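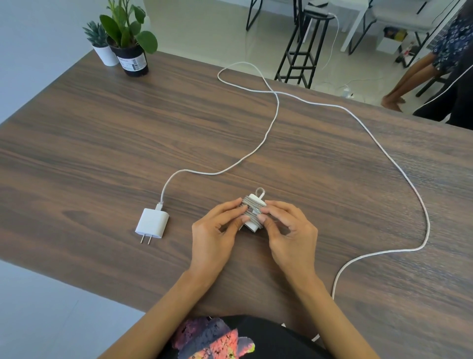
November 2025
By the Hatero site visits desk

The Tuncer plant winds transformers for small power supplies, and visitors are taken through it in process order, starting at goods-in. Enameled copper wire arrives on spools and is held in a conditioned store before release to the winding hall.

The hall has 2 lines. The older one was built by Jisteck and runs at 900 turns per minute; its tension is set by a felt brake that the operator adjusts by hand at each spool change. The newer line, from Drarnetti, runs at 2,200 and controls tension with a motorized dancer arm. Scrap on the older line is mostly broken start leads. The plant changed the guide pulleys in May and was still collecting figures when we visited.

Varnish impregnation is done under vacuum, in a separate room with its own extraction. We saw it through the window only. Cured parts go to a high-voltage test at 2,000 volts between windings, then to inductance measurement. Failed units are cut open for inspection, and the sections are kept in labeled trays by fault type.

Hearing protection is needed in the winding hall and is issued at the gate. Allow about 2 hours for the full route.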